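Mouse pad

A mouse pad is a flat mat on which a computer mouse is moved. It gives the hand an even surface and keeps the desk below from wearing. Most are square or rectangular, and the usual color is black.

Construction

The common type has a cloth top bonded to a rubber base. Hard pads are made of plastic, glass or aluminum. Cloth slows the mouse slightly — many office users prefer this — while hard pads let it glide with less effort. A small pad measures 9 inches by 8 inches. Desk-size pads also hold the keyboard.

Use with optical mice

Early mice rolled on a rubber ball and needed some grip. Optical mice read the surface with a light and a sensor, and they work poorly on clear glass or mirrors. A plain pad solves the problem. Pads are also used beside laptops, in place of the built-in touchpad.

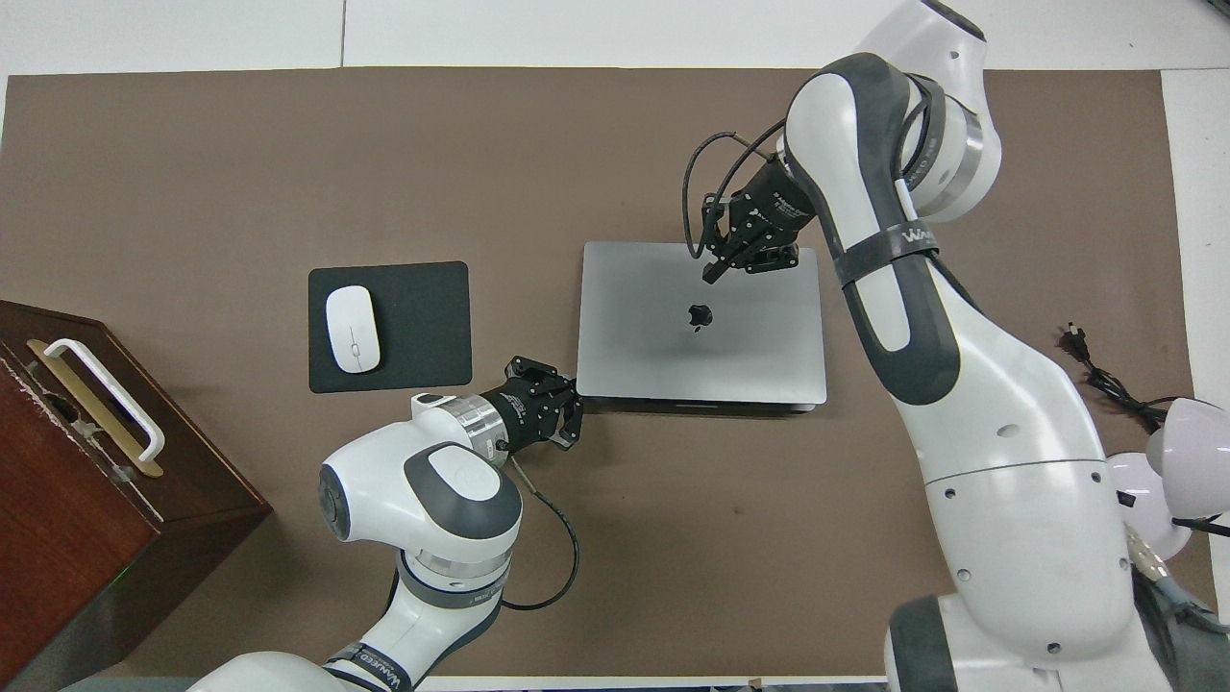
Care

Cloth pads are washed by hand in cool water with mild soap and dried flat.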